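Re: [shop-robots] Bin wall trouble, and what are you all doing about hoses?

Hi Gilang, hi all,

Good questions, and sorry for sitting on them. I wanted to get one more evening in on the big arm before I wrote anything down.

Gilang Tjoa wrote:

> We got our picker going on the small arm and it's great in the middle of
> the bin and hopeless near the walls. Anything lying flat up against the
> side, the fingers either scrape or the planner gives up. Did you change
> the bin or change the grasp?
>
> Also, how are you running your air and cables? Ours snagged twice and
> Hidayah wants to put everything in a drag chain. I think that's overkill
> but I'm not the one who had to re-crimp the connector.
>
> One more: is your bin screwed down? Ours walks.

Walls first. We changed the bin, and I wish we'd done it sooner! The old one was a straight-sided tote that Imtiaz had under his bench, and the fingers hated it for exactly the reason you give. The one we use now is gray metal with sloping walls, so there's a lot more room to come in at an angle. On top of that we're trying a wide sloping panel across the inside, behind the floor. Blocks mostly slide down it to where the arm can get at them (mostly - see below). It's had a hard life and the white paint is coming off the lower part, but I'm not repainting until we're done moving it.

With the sloped bin and the new approach angles we got 81 good picks out of 85 tries last time. Three of the misses were the same thing, a block standing close against the side wall with a neighbor leaning into it. The fourth was me hitting stop because I thought I heard something. The arm stays in slow mode whenever anyone is in the room, so it's not exactly a race. Theano timed it and then asked me not to post the number.

Grasp side: we dropped the "always come straight down" rule and let it tilt up to 40 degrees. If your small arm has the wrist travel for it, try that before you cut any metal. It's a one-line change in our config and I can send it over.

Hoses. I'm with you on the drag chain, at least for an arm this size. Ours is a yellow hose with the black cables bundled alongside, and it took me 8 tries to get the loop at the wrist right. Too short and it pulls when the wrist turns over, too long and it hangs down and wants to go fishing in the bin. What finally worked was putting the wrist in its worst pose, leaving slack for that, and only then tying the bundle back to the arm. Cable ties are fine while you're still fiddling. Snip the tails though, I keep forgetting to and they catch my sleeve. Melaniia swears by the hook-and-loop straps from Bodent and she may well be right, I just haven't had any in the drawer.

And no, not screwed down. We clamp the bin to keep it put, one bar clamp on the rear corner, and there's a wood strip taped to the table alongside so it goes back to the same place after we take it off. Blue tape, nothing fancy. If the bin gets a real bump we redo the calibration anyway, it takes less time than arguing over whether we need to.

Tell Hidayah I'm sorry about the connector. 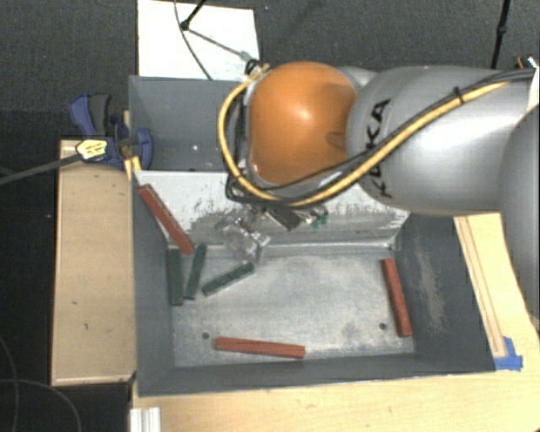
Wullville, June

The red block up on the white panel is the kind I meant by "mostly". It's leaning down toward the green ones, and those leaners still confuse our pose estimate, so if you have a trick for them please post it to the list.

Imtiaz has asked for the bench back by the end of the month, so whatever we try next has to be quick!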